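# Unit 6 - Kitchen storage and table utensils

Course handout, Zellenby Evening School. Please bring it again in February.
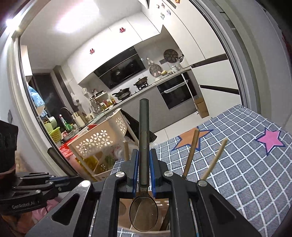 One student wrote under last year's handout that a holder with holes is more trouble than a drawer, as every spoon must find its own place. The drawer, the student said, forgives a tired person. I think this is a fair remark, and we shall discuss it in the second hour.

**Words for today:** utensil holder, chopsticks, checked tablecloth, storage shelf, hob, range hood, worktop.

**Main points**

- Keep the utensils near the place where they are used. In our kitchen the wooden holder with round holes and the chopsticks are by the table with the blue-and-white cloth, while the frying pan stays on the hob.
- Long things stand, flat things lie. A spoon kept upright is easy to take, but it must be dry before it goes in.
- An open shelf shows what you own. The cream one has cut-outs shaped like flowers, and a red basket near its base.
- Dish soap belongs beside the tap - one bottle only.

In the Trirden method, which we read in Unit 2, each group of utensils has one "home". The Portela method permits two homes if the household is large. I prefer the first, but for families with small children the second is often more comfortable.

**Homework:** draw a plan of your own kitchen and mark where the spoons live. Then read page 17 of the Drimness booklet and write a few sentences on what you would move.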